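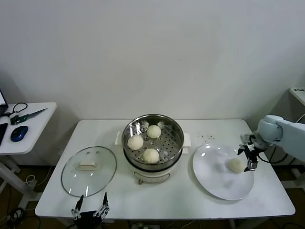

Three steamed buns in the stainless steel basket of an electric steamer, with the glass lid off to one side.

The colour of flour

White steamed buns depend on white flour, and white flour is harder to make than it looks. Two sacks milled to the same protein level can produce doughs of visibly different shade. In a crusty loaf the difference disappears under the browning. In a steamed product it stays on the surface.

Ilse Grube manages the test kitchen at Protuvik, a mill that supplies noodle and bun makers as well as ordinary bakeries. Her first check on any new lot is a wet slick test. Flour is pressed flat on a board beside a reference sample, dipped in water and left to develop colour. Bran specks darken within minutes. Yellow pigment shows more slowly.

"Customers will forgive a dough that needs another spoon of water," Grube says. "They send back grey."

Greyness has two main sources. The first is bran, which enters the flour in greater quantity as the extraction rate rises. The second is polyphenol oxidase, an enzyme concentrated in the outer layers of the grain. It reacts with phenolic compounds once the flour is wetted and goes on reacting while the dough rests. A bun shaped in the morning and steamed after lunch can be noticeably duller than one from the same batch steamed at once.

Yellowness is a separate matter. It comes from carotenoid pigments in the endosperm and varies with the wheat variety. Noodle makers often want it. Bun makers generally do not, although a cream shade is accepted in most home kitchens and preferred in some.

Protuvik draws its bun flour from the early reduction streams, where the endosperm is cleanest. The remaining streams go into bread and all-purpose grades. For the current crop the mill compared two wheats, sold by the seed company Veranix as Indberg and Olmedo. Indberg gave the brighter flour. Olmedo gave the higher yield and a stronger gluten, which is of limited use here: strong doughs tend to shrink and wrinkle when they come off the heat.

The trial ran to 1369 small-batch doughs, of which 876 were steamed and the rest held raw for colour readings at intervals. Final blends contained 19 or 20 per cent Olmedo, depending on the moisture of the incoming grain. Above that level the skins became tight and the crumb lost its fine, even grain.

Home cooks have fewer controls. A flour labelled for cakes or buns will usually be paler than bread flour, and a short rest limits enzymatic darkening. Baking powder should be sifted in and fully dispersed, as undissolved particles leave yellow spots. Too much alkali will turn the whole dough yellow. A little vinegar in the steaming water is an old remedy, with a modest effect at best.

Storage also matters. Carotenoids oxidize slowly in air, so flour kept for several weeks after milling is somewhat whiter than flour fresh from the rolls. Protuvik holds its bun grade before shipping, and the next lots are due for release in December.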